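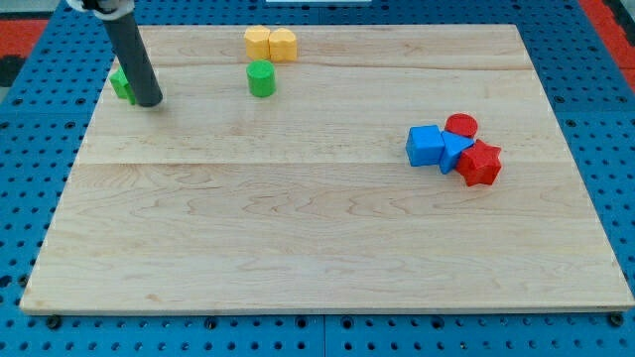 Why do so many old expedition photographs carry two different captions? Most of them were captioned twice, once by the person who kept the album on the road and again, years later, by whoever typed up the lists at home.

3.2 Captions in the Farkano albums

We spent a long and very happy April with the Farkano albums, which hold 1,468 prints from the survey party's two seasons at Flulska, and we came away fonder of the original caption writer than we had expected to be (the handwriting is dreadful, but the spelling is lovely). Of the prints we checked against the later Codau typescript, 91 had captions that disagreed on the place, and 16 disagreed on the season as well. 

Where the two sources differ, we have generally gone with the album. The typescript was made from loose negatives, and its compiler seems to have leaned on the Tsakiris route map whenever a hillside or a riverbank looked familiar. That map leaves out the winter camp altogether, so pictures taken there drift, quite understandably, down the valley to the nearest named village.

We would gently ask other researchers to quote both captions in full, even when one is plainly wrong, as the mistakes tell us a good deal about how the collection was used.

Figure 3. Wooden board on a blue perforated surface.

Last updated May 25, 2025

We use cookies to remember your reading preferences. Accept | Manage

Comments (3)

albumkeeper: Does the winter camp have its own negative numbers?

reply from the author: It does, they start at 200 and run on from there!

hillroad: Thank you for this, my copy of the typescript has the same mix-up on the river pages.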